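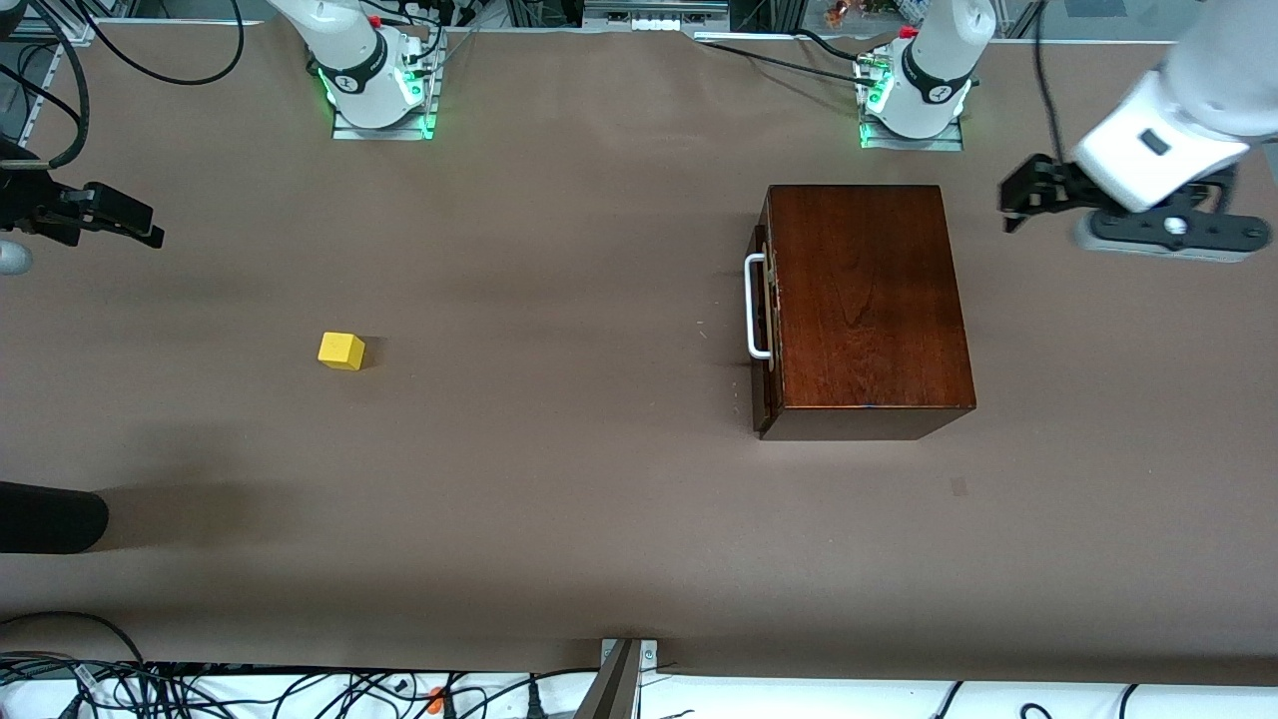
A reader of the last page asked whether a shared bench with two arms needs any rules at all once the emergency stop works. It does. The stop handles the bad moment, and the rules below handle the rest of the shift. They come from our bench practice at Grurnness and are kept short enough to tape to the wall.

Bench rules for two-arm work
Workshop tips, Grurnness

Covering the table
Plain brown paper is a good work surface. It cuts glare and shows marks. Pull it flat and tape the edges underneath. Replace it when a fold or tear gets high enough to catch a fingertip of the gripper. A smudge can stay if it is outside the work area. Write the change date on the underside.

Placing objects
Keep to small, light items for a first run. A cube and a lidded box are enough to check reach, grip and release. Leave 5 inches of clear paper around each item. Turn the box so that its handle faces the side the arm will come from, and note that side on the run sheet. With a latched box, record whether the latch was open or closed at the start.

Cables
Cables may cross the near edge below the paper, never on top of it. Leave slack at each moving joint, then walk the arm through its full range by hand speed control and watch the loops. Clips from Zolleo hold well on a metal rail but slip on painted wood. Tug every connector once before power-up. Label both ends.

Status lights
Read the lights at both bases before reaching in. Check the meaning of each color in the manual for your own model. A light is not a lockout. For any work on a gripper, switch off at the wall and hang the tag.

Speed
First run of any new task: 35 percent of normal speed, one arm at a time. Second run: both arms, same speed. Go to full speed after 2 clean runs in a row. Any contact between arms resets the count.

Mounting plates
Check the bolts every September and after any hard stop. Use the torque printed in the arm maker's sheet. Mark each bolt head with a paint line across to the plate.

Records
Log sheets go in the Engelhardt binder, form 1115. Clondent users can file the same form from the bench screen. Blank forms are in the drawer under the stop button.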